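Search articles Go

The Hard Part of a Laundry Is Still the Small Stuff

By Naveed Jatoi

Shares 9
Comments 3

Most talk about automation in commercial laundries is about flatwork. Sheets and towels are large, rectangular and all the same, and machines have fed, ironed and folded them for decades. The jobs lost to those machines were lost before most of the present workforce started. What is left on the floor is the part that resisted: socks, knits, baby clothes, hats, anything small or stretchy that arrives in a tangle.

I supervise the small-items section at Otutside, a contract laundry at Meredith that handles residents' personal clothing for aged care homes. On a heavy shift the section takes in 3000 pieces. In February we began running a two-armed work cell, which the supplier calls the Jilleo, next to the hand benches. My view after the first months is that the machine is a reasonable purchase and that the way we introduced it was poor. The two points need separate treatment.

Start with the handling. A sock has no rigid edge and no fixed outline. It must be gripped, shaken or drawn out, turned the right way, paired and either hung or laid flat. A person does this in a few seconds using both hands and mostly without looking. A two-armed cell has to hold the fabric with one gripper while the other finds a second hold, and between those two holds the fabric will fold, twist or bunch in a way the software must then deal with. 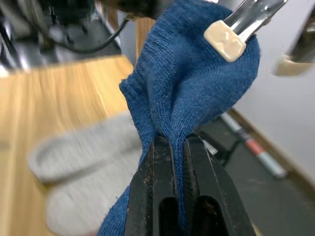
Cycle time is therefore the wrong first measure. The supplier quoted pieces per hour, and management put the number on a slide. On the floor, the measure that decides whether the cell helps anyone is how often a person has to stop what they are doing and attend to it. A cell that is slow but can be left alone for half a shift is useful. A cell that is twice as fast and needs attention every few minutes has taken a worker off a bench and turned that worker into a minder.

We kept a log. In the first 1000 pieces offered to the cell, an operator stepped in often enough that I would not call the work automated. By the second month the rate had dropped, partly from software updates and partly from changes our own people made. They stopped loading thick bed socks with thin ones. They wiped the fingers down at each break, as lint builds up on the gripping faces. Neither practice was in the manual. Both came from workers whose job description did not mention the machine.

That knowledge has a value, and the project budget had no line for it. The supplier's engineers were paid to be on site. The operators who told them what a worn heel does to a grip were paid the ordinary bench rate. I raised this at the time and was told it would be looked at in the next classification review.

What changes at the bench

The usual case for a machine like this is that it takes over repetitive work. It does, to a degree. Sock pairing and hanging are hard on the thumbs and wrists, and our injury book shows it. I have no wish to defend the job as it was. Any supervisor who has filled in the same strain report for the same person three times will want some of that load moved elsewhere.

However, the work left for people does not become lighter in proportion. The cell takes the plain items first: a single colour, a regular knit, a known size. What comes back to the bench is the remainder, such as felted wool, split cuffs, name labels that have come unstitched and items that belong to somebody other than the resident on the bag. Each of these needs a decision. When the plain items were mixed in, they served as rest between the difficult ones. A bench worker now gets eight hours of exceptions.

Our rate targets did not take this into account. They were set on the old mix and remained in place for six weeks after the mix changed. The tracking system, Brarel, records a piece as a piece. It showed bench output falling, and two workers were spoken to about it before anyone compared the item types. The data needed to explain the drop was already in the system under a different report.

Hanging is a harder job than pairing, in my opinion, and a better test of whether the claims hold up. Clips on a rail swing when touched. The gripper has to reach a narrow piece of metal that may have moved by the time it gets there, in a space shared with neighbouring clips and with whatever garment is already up. Workers steady the clip with one finger and do not think of it as a step. For the cell it is a step, and it has to be planned, tried and sometimes tried again.

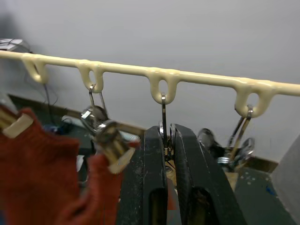
What I would ask for

First, the people on the section should be consulted before the trial, and their time on it should be paid at a trainer's rate. Adjusting loads and reporting faults is skilled work. If it improves the machine, it is part of the cost of the machine.

Second, targets should be suspended on any bench that feeds or receives from a cell until the new item mix has been measured. Four weeks is enough. The cost of this is small beside the cost of losing an experienced hand who has been told, wrongly, that she has slowed down.

Third, interventions should be published on the floor. Ours go to the supplier weekly and to the site manager monthly. The operators, who perform every one of them, see neither report. A printed sheet on the noticeboard would do.

Fourth, rotation. No one should spend a full shift on remainder work, and no one should spend a full shift watching the cell. We now swap at the mid-morning break and again at 1 pm. It took one email to arrange and could have been done from the first day.

I am asked whether the section will be smaller in five years. It probably will, through people leaving and not being replaced. I would like that to be stated openly by the company, with the expected numbers, so that the younger staff can plan for maintenance tickets or a move to the dispatch side. At present they are told that the Jilleo is there to support them. Some days it does. That is no answer to someone deciding whether to sign a lease in Meredith.

The cell is rostered on again this evening. The remainder bins will be sorted by hand from 6 am.

Comments (3) | Share this article
Contact us | Copyright, all rights reserved | Back to top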